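Skevstead blackout curtain, 300 cm drop

We stock this one because people keep asking for it. The maker, Dotel, says it gives "total darkness". It doesn't, and we wish they would take that off the label. Hung well, with a proper return at each side, it gets a bedroom dark enough for a night worker to sleep through a June morning. Hung badly it is a thick curtain with a bright stripe down both edges. 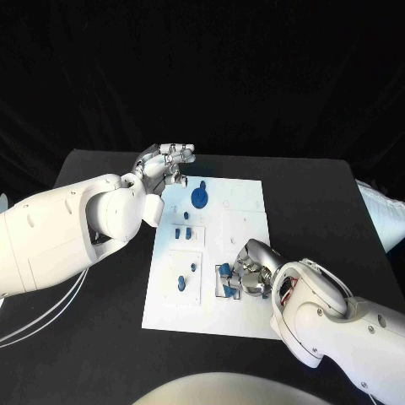 Sold singly, so you will want 2 for most windows. The drop is generous and you will probably have to take it up. Dotel claims the hem can be trimmed with kitchen scissors and left raw. We tried that on a shop sample and it frayed within a month – sew it or pay someone to.

The leaflet also promises lower heating bills and a quieter room. We have seen no figures for either. Any heavy curtain will cut a draught from a poor window, and this one is no better at it than the lined wool pair we sell for less. As for noise, the bus still wakes me.
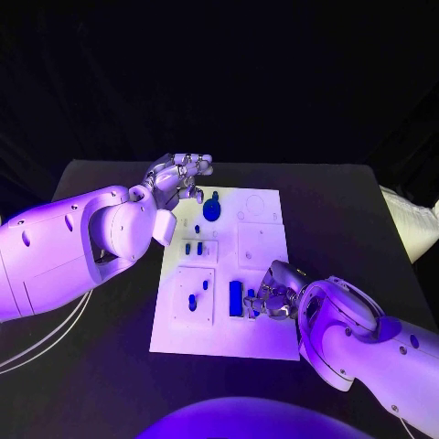

Washing: cool, on its own, and line dry. The care tag says tumble drying is fine on low. Bent Nørgaard in our Otport shop did his that way and lost 11 cm off the length, so we tell customers to ignore the tag. Iron on the back only.

Black is the colour to buy. The cream version lets more light in, whatever the box says, and we stopped ordering it. The grey marks easily.

Fittings: eyelet or pencil pleat. Eyelets look smarter but leave a gap at the top where light gets over the pole. If darkness is the whole point, choose the pleat and a ceiling track. The Tolentino track fits and is sold separately. Its end stops are flimsy and we would replace them.

Dotel tests the cloth to 3000 openings. We don't know who opens a curtain that way, or how hard they pull, so treat it as a rough promise. Ours has hung in the shop window for two years and has faded a little along the folds.

Returns accepted if uncut and unwashed.

Page checked 9/29/25

14 shares | 2 comments

Contact us | © Skevstead Curtains, Otport | Back to top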